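Front-loading washing machine

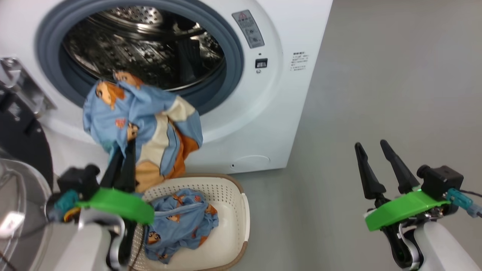 A front-loading washing machine is a household appliance that cleans laundry by turning it in a drum set on its side, or close to it. Clothes go in and come out through a round door at the front. The type is often described as gentler and thriftier than the top-loader, and both claims are repeated more often than they are tested.

Design

The drum is usually stainless steel, pierced with small holes so that water can pass through. It turns inside a larger sealed tub. Raised paddles lift the laundry and let it fall back into a shallow pool of water. The gap between the tub and the front panel is closed by a flexible rubber gasket, also called a bellows or door boot, and a latch keeps the door locked while there is water inside. Many machines have a drain pump filter behind a small panel near the floor, where coins, hairpins and lint collect. Owners are told to clean it regularly. How many do is another matter.

Capacity

Capacity is given as a weight of dry laundry, a figure of limited use to anyone without a scale beside the hamper. Bulky items such as blanket covers fill the drum long before they reach the stated weight. Pillowcases and socks tend to work their way inside duvet covers during the cycle and come out still bunched up.

Spin speed

Retailers make much of spin speed. Oleksandra Zhuravel, who compared household machines in Stoscombe, found that towels spun at 1000 revolutions per minute were ready to hang without dripping, and questioned whether buyers gained much from paying for more. Her sample was small and she did not control for water hardness or load size, so the result should be read with care. Faster spinning does remove more water, but it also sets creases.

Unloading

Because the door is low, unloading means bending or crouching, and a basket is commonly placed on the floor directly in front of the opening. Small dark items are easily missed at the back of the drum, and a stray sock can also lodge in the fold of the gasket. Pedestals that raise the machine are sold as a cure for back strain – the evidence offered is mostly testimonials. A Harasym pedestal was priced at 289 dollars when Zhuravel wrote, without installation.

Odor and mold

The gasket holds water after a cycle, and mildew can grow there if the door is kept shut. Wiping the fold and leaving the door ajar are the usual remedies, though an open door is a hazard in homes with small children or pets. Flilline, a maker of cleaning tablets, promoted its product on the strength of a survey of 143 households in Clernbridge. The survey had no comparison group, and the households were also asked to leave their doors open – a step that may explain the whole improvement.

See also: Clothes dryer; Laundry basket; Top-loading washing machine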